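Ketchup bottle: cap up, cap down, or lying flat?
Trerdale Kitchen Forum > Storage and Shelf Life

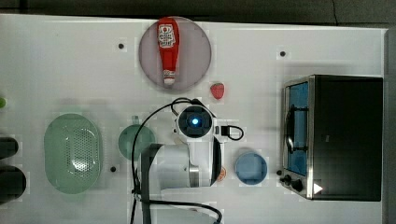 Fereshteh Moradi

I am clearing the table in stages and have reached the ketchup. At the moment it is lying on the pink plate, which keeps any drips off the white top. My question is whether there is any technical reason to avoid storing a squeeze bottle on its side. The fridge door rack has 5 cm less height than the bottle needs, so upright means the main shelf, where it takes space from the milk.

Secondary question: the green oval colander. It goes in the same cupboard as the cups and I have never found an arrangement that does not waste half the shelf.

----

jafarzadeh_k

On its side is fine for the contents. The issue is the cap. A flip cap with a silicone valve holds against the static head of the sauce, which is small. A plain cap with a hole in it relies on the lid seating properly, and dried sauce on the rim stops it from seating. Wipe the rim with a damp cloth after use and it will hold in any orientation.

Check the label for the storage instruction after opening. Most say refrigerate.

----

PanRack98

Disagree on flat storage. The air pocket spreads along the whole length of the bottle, so more surface is exposed to air and the top layer darkens sooner. Cap down gives the smallest exposed surface and the sauce is already at the outlet when you want it. I have kept mine cap down in a tall mug for years. Any mug wide enough for the shoulder of the bottle will do.

----

jafarzadeh_k

The air volume is the same whichever way it lies. I accept the surface area is larger. With the bottle in the fridge and used up inside 30 days I have not been able to see a difference in color.

----

PanRack98

I have. Mine takes longer than 30 days to finish, so we may both be right.

----

Fereshteh Moradi

Mine lasts well past 30 days. The green cup on the table is spare and has a handle, so I could try it as a stand. I suspect it is too light and the bottle will tip it over when the door is opened.

----

estov_lane

It will tip if it goes in the door. On a shelf, push it into the back corner so two walls hold it. Or put a flat stone in the bottom of the cup, as long as the bottle still clears the shelf above.

Regarding the colander: ovals are awkward because nothing round nests in them without leaving the ends empty. Two options.

1. Stand it on its long edge against the cupboard side, with a tension rod in front to stop it from rolling out. Turned 90 degrees like this it takes up its depth in shelf width and no more.
2. Hang it through one of the perforations or from the rim, if the rim is shaped for it. Plastic rims creep under load if the hook is narrow. Use a wide hook.

I use the first. The rod is a Fokton, the short one, and it has stayed put.

----

m_dunmore

Third option: leave it flat and store produce bags, sieves and lids in it. You lose nothing if it is full.

----

estov_lane

You lose the time it takes to empty it every time you drain pasta.

----

m_dunmore

I drain pasta with the lid of the pot. The colander comes out for fruit.

----

Fereshteh Moradi

Mine comes out for both. Strawberries this week, and one got away and is still sitting beside the plate. I will measure the cupboard tonight and see if the colander fits on edge.

Does anyone have a view on rinsing strawberries before they go in the fridge? I normally do the whole lot at once.

----

PanRack98

Rinse when you are going to eat them. Water held under the leaves is where the mold starts. If you must do the whole lot, dry them in a single layer on a towel before boxing them, and leave the lid slightly open.

----

jafarzadeh_k

Agreed on this one. Also leave the stems on until serving. The cut surface goes soft first.

----

Fereshteh Moradi

Update, 9 p.m. The colander fits on edge with 5 mm to spare, measured at the hinge side. I have ordered a rod. The cup was too narrow for the shoulder of the bottle, so I have put the ketchup on the main shelf, cap down, in an old jam jar, pushed into the corner as estov_lane suggested. The milk has moved to the door.

----

PanRack98

Milk in the door is a separate thread. The door is the warmest part of most fridges.

----

estov_lane

See "Door temperature readings" from November. It runs to several pages and was not settled.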